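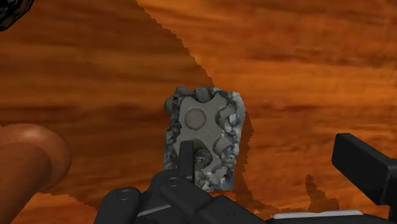
**Segmentation mask follows the shadow border and the grasp check goes wrong**

Posted by **slowplanner** on the Drunberg help board, January 4, 2021

I am trying to make a reliable grasp check for small scanned objects in simulation, and my mask of the object is not stable. The arm is a Franka with a two-finger gripper. For perception I use the colour and depth images together, then a region growing step, then a plane fit to remove the table. This works well with simple cubes and cylinders. With the scanned objects it works badly. The grey block has a smooth front face, but both its side edges and the top are covered with a lumpy crust, and it sits almost exactly where the dark shadow on the wood meets the bright orange part. On the left side my mask takes a piece of the shadow. On the right side it loses part of the crust. After this the centre of the mask moves, and the check says that the object has slipped in the fingers, although the simulator state says that it did not slip.

My set-up, as short as I can make it:

- controller at 50 Hz, joint impedance
- planner is Akar, default settings except for the padding
- grasp poses come from Sikura, which samples them on the collision mesh
- slip check compares the mask centre before and after closing, limit is 4 mm

I have 526 recorded episodes. When I look only at the episodes with the simple objects, the slip check agrees with the simulator in all of them. With the scanned objects it disagrees so often that I cannot use it.

What I already tried:

1. A higher threshold for the colour difference. Then the shadow is not included any more, but dark places inside the block become holes in the mask.
2. Turning off shadows in the renderer. The mask becomes good. However, I want to move this to a real arm later, and there I cannot turn off the shadows.
3. Smoothing the depth image. It helped a little on the right side and made the left side worse.

I attach also the wider view, so you can see how much other stuff stands on the table.
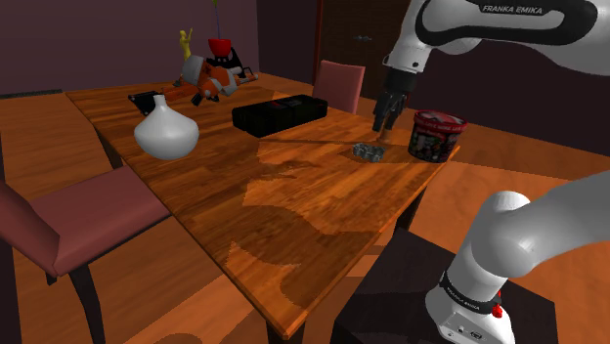 My second problem is maybe connected. The planner sometimes refuses the lift after closing, with this message:

```
start state in collision: attached_object <-> right_finger
```

It happens only with the scanned meshes. Today I solve it by removing the object from the collision world before the lift, but I know this is not a correct solution, and with many things standing on the table I am afraid to move blind.

Is it better to repair the mask, or to stop using the mask for the slip check? I would also be thankful for any advice about the collision message. Please excuse my English.

---

**mesh_and_mortar**

Your English is fine. You have two separate problems here and I would treat them separately.

For the slip check, I would stop using the mask centre. The centre of a mask is an average over the whole outline, so any mistake on the border moves it, and the crust gives you plenty of border. You know the mesh, so use it. Render the object at the pose you expect in the gripper, compare its depth with the measured depth, and run a short ICP to correct the pose. Then your slip value is the difference between two poses in the gripper frame. A shadow has no depth, so it can't pull the result to one side.

Something like this:

```python
T_expected = T_gripper * T_grasp
cloud = depth_to_cloud(depth, K)
cloud = crop(cloud, T_expected, margin=0.02)
cloud = remove_robot(cloud, q, robot_mesh)
T_found = icp(mesh_points, cloud, init=T_expected)
slip = norm(translation(inv(T_expected) * T_found))
```

Check the `remove_robot` step by itself first. The finger comes up right in front of the lower face of the block, and if you leave those points in, ICP will be happy to match the block to the finger. Draw the remaining points in your viewer before you trust any number.

Also take the smoothing off the depth again. It mixes the edge of the object with whatever is behind it, and you get points floating in the air between the two.

For the collision message: you are probably attaching the object with the full scanned mesh. After the gripper closes, contact puts the bumps of the mesh a tiny bit inside the finger pads. The physics engine accepts this and the planner doesn't. Attach the object, keep it in the collision world, and list the fingers as allowed to touch it. In Akar that is the `touch_links` field:

```yaml
attached_object:
 parent: hand
 touch_links: [left_finger, right_finger, hand]
```

The object is still checked against the table and everything on it, so you don't move blind.

---

**kelp_forest**

just turn off shadows, everyone does it. you can fix the real thing when you have the real thing

---

**northern_gantry**

I agree with the long reply and not with the short one. If you train or tune anything with shadows off, you will tune it again later.

One addition about Sikura. It samples grasps on the collision mesh, so check which mesh that is. We had the scan loaded as the visual mesh and a convex hull as the collision mesh. The hull closed all the notches, so from the side of the grasp sampler our part was nearly a brick. Poses looked good in the sampler and strange in the render. If your block has cut-outs like ours did, use a convex decomposition. It is slower to load, but you do it only once per object.

We run it on the Wattimena bench now. In December we changed to 2 depth images per check, one just before closing and one after a short wait, and compared the ICP result between them. The wait matters, the fingers are still settling when the controller says it is done.

---

**slowplanner**

Thank you to all. The `touch_links` field was missing in my file. I added it and the lift is now planned with the object still in the collision world. I have run it only on a few of the scanned objects up to now.

For the slip check I wrote the ICP version. The first result was bad, and it was exactly as described, I had left the finger points inside the cloud. With them removed, the found pose stays close to the simulator pose, also for the block. I must still look at the convex decomposition, my collision mesh is indeed a hull. I will run the recorded episodes again with shadows on and write here if the check still disagrees somewhere.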